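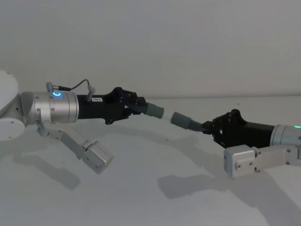 Two robot arms with a grey tube between their grippers.

Jilldale chili cook-off moves indoors, adds a low carb table

The Jilldale chili cook-off is back in April and its going inside this year. New spot is the old Herath building on the main road, doors at 11 a.m. Plenty of parking out back.

Big change is the food. Organizer Afroza Bepari says people kept asking for a no-bean, no-sugar category so now there is one. Eight cooks signed up so far. Turkey, chicken, one all-mushroom pot.

"I make mine with cauliflower and a lot of cumin," Bepari said. "My kids eat it. Thats my test."

Last year's winner Anong Phuthong will be back with her green chili pork. No recipe, she won't give it up. She did say to roast the peppers first and leave the lid off for the last hour.

Tasting tickets are $2 a cup, kids under five free. Money goes to the school lunch fund, which took in about $4,000 from last year's event. Cornbread sold seperately. Bring your own spoon if you can, they ran out last time.

Cooks who still want in have to sign up by the end of March at the Herath front desk. Pots need to be hot and on the table by 10:30. Judging at 2, winners right after.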